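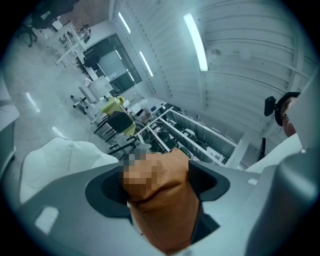

Tanui Exchange

The Tanui Exchange is a community dance and theatre programme linking the lakeside town of Tanui with the performance company Grirel. It was set up by the choreographer Yurani Llanos and the stage director Obadia Mfaume, and takes place each November in the former bathhouse at Clirnar.

Background

Tanui grew as a rest resort for railway workers. After the branch line closed, several of its hostels were converted into long-term housing for families displaced from the Jistlow valley by the building of a reservoir. By the time of the first exchange the town had 805 registered residents, roughly half of them from valley households.

Format

Each edition lasts 30 days. Visiting artists lodge with local families and lead morning sessions in movement, voice and mask work. Afternoons are set aside for recording songs and spoken memories, parts of which are used in the closing performance. Sessions are open to anyone over the age of twelve and are held in two languages, with an interpreter present.

The closing performance is given in the drained main pool, with the audience seated on the surrounding steps. It starts at 4 p.m., as the hall has no fixed stage lighting.

Works

Three full-length pieces have come out of the programme. The Lower Road, directed by Mfaume, follows a family moving its household goods by cart. Salt Stair and Ninth Bath are both by Llanos; the second was later restaged indoors at Jistlow with a reduced cast.

See also

Clirnar bathhouse
Jistlow reservoir
Site-specific theatre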